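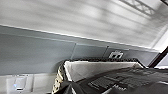 Wrist camera on the new gripper, first day

Notebook > Arms and grippers > Wrist cameras

01/09/2026, Obed Aryee

Spent most of the morning with the Geltari gripper bolted on and the little camera running at the wrist, and I have to say I'm fond of it already (the old Wurita one never felt this tidy in the hand). My main gripe so far is how much of the view the housing takes. It fills a big piece of the lower right, dark gray and very close, and the white bin has to share what's left with the wall and the ceiling.

The other thing is smear. With the arm tipped over like that the ceiling turns into long soft streaks, though the truss up in the corner still reads as crossed bars, so I wouldn't call it hopeless! The outlet on the wall goes soft too. I had the wrist speed at 40 percent, same as we used in August for the Wurita, and I'd like to see it again at 11 before I blame the camera.

The bright patch at the far right is washed out and I couldn't talk the exposure into behaving. Vasiliu's controller has a manual setting somewhere, two menus down I think, and I'll go looking for it after lunch.

To do: tilt the bracket away from the housing, slower run, then the same bin with the Gukow arm.

Comments

marit: Try the longer bracket, it's in the drawer with the hex keys.

Obed Aryee: Found it, thank you! One screw missing.

dk_bench: Please keep the 40 percent run too, I want to compare.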